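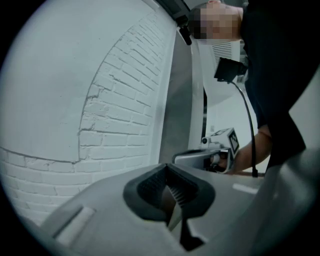
18/06/2021
Notebook, Plekow workshop, chores project

Written in the evening, so please excuse the order of things.

The question for this week was still the same one from April: which of the small chores on our list can a machine do today, from start to end, without a person standing near it to rescue the work? I have now gone through all my notes and I want to write down what I think before I forget why I think it.

Counting first. We have 857 recorded tries for the table chores (cups, cloths, cutlery, the bread bin). Of these I could use 736 after cleaning. The rest I threw away for boring reasons: the tracking was lost, or the gripper was closed before the recording began, or two files had the same name. I had hoped to reach 1000 before the summer, but I prefer to have fewer which I trust.

Cups are good. The policy which we call Jinora picks a mug from the table and puts it on the shelf, and it does so also when the handle points to the wall. I changed the height of the shelf by two fingers and it still worked. When I put the mug on its side, it approached very nicely, closed the jaws, and pushed the mug to the floor. So for cups I write "yes, if they stand."

Cloths are not good. Folding one time in half is possible when the cloth lies flat. But in a kitchen a cloth never lies flat, it lies as somebody dropped it. A person takes one corner, shakes, finds the second corner in the air. We have no demonstration with shaking, because the tracking does not like fast movement. I do not know if this is a problem of the machine or a problem of how we teach it. Probably both. For now: "no."

Cutlery drawer: forks and spoons are sorted correctly most of the time, knives less. A thin knife on a smooth table is hard to lift. I tried to do it myself with the hand gripper, with my own eyes and my own brain, and I needed four tries. This was useful to feel. If I cannot do it with these jaws, I should not be angry at the policy. Somebody in Wullutstead suggested to pull the knife over the edge of the table and take it there. I will show this way in the next recordings.

Kettle (the filling and pouring task, we write it with a capital letter in the folder names, please keep it so): the filling is stopped until we have a better cover for the electronics. Pouring with dry rice in place of water goes well until the last part. The arm does not know when the kettle is empty and it continues to pour nothing. It looks very patient. A person feels the weight getting less, and our gripper feels nothing of this kind. I think here is the biggest lack, more than the cameras.

The shop-floor chores. I want to be fair to the other half of the list. Putting screws into bins by size: yes, but an ordinary sorting machine did this already before I was born, so I am not proud. Sweeping the bench: the big chips yes, the dust no. Winding a cable and hanging it on a hook: we had one very beautiful success and after that 15 failures, and I must stop showing the video of the beautiful one to visitors.

A note about speed. When I show a chore with the hand gripper, I go slower than I would with my bare hand, and the machine then goes slower than me. For one mug this does not matter. For a full sink it means a person would finish and drink a coffee first. I don't mind slow, if it can be left alone. But at present it is slow and also needs a watcher, and then it saves no time to anyone.

So my answer for the report is: pieces of chores, yes. Whole chores, only the mug. The transitions between the pieces are where it breaks — the mug is on the shelf, and now who wipes the ring it left on the table?

For next time:
Check the strap on the hand gripper, it turns on the wrist when I lean over the table.
Keep the cable away from the jaws, fix it along the forearm with tape.
Record knives with the edge-of-table method, both hands separately.
Ask Wullutstead if they can send their weight data in the same format as ours.
Rename the double files before anybody trains on them again.
Buy rice. The old rice has screws in it.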